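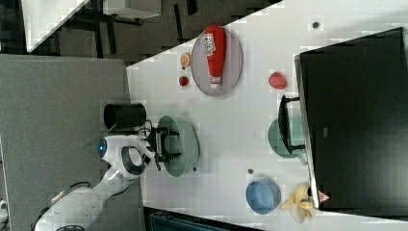 Attachment 1 of 1: white table, green bowl, ketchup bottle on the purple plate

Trustow Customer Care — Ticket 119
Subject: Play kitchen set, mix-up over pieces and a sticky tabletop
Status: Closed
Opened: Wednesday, August 10, 2022
Customer: Aiman Saragih
Product: Clela pretend-food and tableware set, Undport white table

Message from customer

Hello Trustow team,

I hope this is the right form. I tried the one under "Missing parts" first and it wanted a part code, and I don't have a part code, I have a box of little fruit and a question, so I've ended up in General Help. Please move me along if I'm in the wrong line!

I bought the Clela set for our reading corner and put it out on the Undport table I ordered from you last October. I love the table, I should say that first. It's a good height and it looks so clean in the room. The set is sweet too. But I have three things that have been bothering me and I thought I would put them all into one message and save you opening three tickets.

First, the ketchup. The bottle won't stand up on the purple plate. It stands perfectly well on the bare table, but the plate has a little slope to it and over the bottle goes. In the photo you'll see it lying on the plate with its base poking out past the rim. I would like to know if I've been sent the wrong plate, or if there's a flat one that goes with the bottles.

Second, the fruit. I have the orange slice and the strawberry, both in the picture to the left of the plate, and I can't find the lemon anywhere. The side of the box shows a lemon. I have been through the packing paper twice and under the radiator once.

Third, and this is the one I really need help with, there's a tacky patch on the tabletop where I peeled off a price sticker. I rubbed it with a damp cloth, then with a drop of dish soap, and it's better but it still grabs at the bottom of anything you set down there. The green bowl is the worst for it. I'm nervous of using anything stronger in case I spoil the white.

Thank you so much for reading all of this. I know it's long.

Warm wishes,
Aiman

Reply from Trustow Customer Care

Hello Aiman,

You're in the right line, and please don't worry about the length — a long message with a photo saves us a lot of going back and forth. I'll take your three in order.

The plate. The translucent purple one is the right plate for your set. All the Clela plates dip toward the middle, and I'm sorry to say there isn't a flat version. The ketchup bottle will stand if its cap is pushed down all the way and it goes in the very center of the plate, but it takes a steady hand, and in a busy corner I wouldn't count on it. Most people end up keeping the bottles beside the plates and putting the food on them.

The lemon. Could you look for a small number printed on the bottom flap of the box, near the barcode? If it says 47, you have the earlier packing, and the lemon comes in its own paper bag taped to the inside of the lid. It's the same brown as the cardboard and very easy to miss. If it says anything else, tell me what it is and I'll check the packing list for you.

The sticky patch. Please hold off on anything with a scratchy side, and no nail polish remover or paint thinner on the Undport top. Here is what I'd try:

Clear the table and wipe it down with lukewarm water.
Put a little plain cooking oil on a soft cloth, lay it over the patch, and leave it there for 6 minutes.
Rub in small circles. The glue should start to roll up into crumbs.
Wash with dish soap and water, rinse, and dry with a clean towel.
Repeat once if you need to.

Try it on a spot near the edge first. Wash the bottom of the green bowl too. If the bowl has been sitting on the glue, it will carry some of it around with it and you'll think the table is still sticky when it's only the bowl.

Let me know how you get on,
Customer Care

Message from customer

Hello again,

Well, the flap does say 47, and there was the lemon, taped inside the lid exactly as you described. I had folded that box flat and put it out with the recycling, so I was very glad it hadn't been collected yet. It's a nice lemon! I feel a bit silly, but it's found, so we can cross that one off.

The oil worked on most of the patch. I left the cloth on for the 6 minutes and the glue came up in gray crumbs the way you said it would. After the first go there was still a faint ring, so I did it again in the evening and let the table dry overnight. This morning I ran my hand over it and couldn't feel a thing. You were right about the bowl as well. I turned it over and there was a smear on the underside with fluff stuck in it. That took hot soapy water and my thumbnail.

One little follow-up, if you have the patience for me. Is the cooking oil all right for the plates, too? One of them has a bit of sticker glue on it from a label I put there myself, and I don't want it to go cloudy. You can see how see-through they are when they're new, and I'd hate to lose that.

And I've made my peace with the ketchup. It can lie down.

Aiman

Reply from Trustow Customer Care

Hello Aiman,

I'm so pleased about the lemon, and please don't feel silly. We get that question often enough that I've asked for a line to be added to the product page.

For the plate, oil is fine, but keep it short, a minute or two, and then wash it well with warm soapy water. Skip the dishwasher. The see-through pieces are the ones that turn dull from the heat, and I don't know of a way to bring the shine back afterward. A soft cloth is better than a paper towel for drying, too, as paper can leave fine scratches that show up when the light comes through.

If you'd like to keep the bottles upright somewhere, the Gagnon caddy that we sell for paintbrushes has wide openings and a weighted base, and the ketchup fits in it. I tried one here at my desk before writing to you. There's no need to buy anything, though. A clean mug would do the same job.

I'll leave the ticket open through the end of the week in case the ring comes back once the table has been used a bit.

Kind regards,
Customer Care

Message from customer

No ring! The plate came up beautifully as well. I used the oil for one minute and washed it in the sink with the strawberry and the orange slice, as they were due for a bath anyway. The ketchup is in a mug with the spoons.

You can close this one. Thank you for being so kind about it, and for checking the bottle at your desk, which made me smile.

Aiman

Internal note

Lemon located by customer, box flap 47. No replacement sent. Adhesive removed from Undport top with oil method, two applications, no marks reported. Plate query answered. Product page wording for the Clela lid bag passed to the web team. Closing at customer's request.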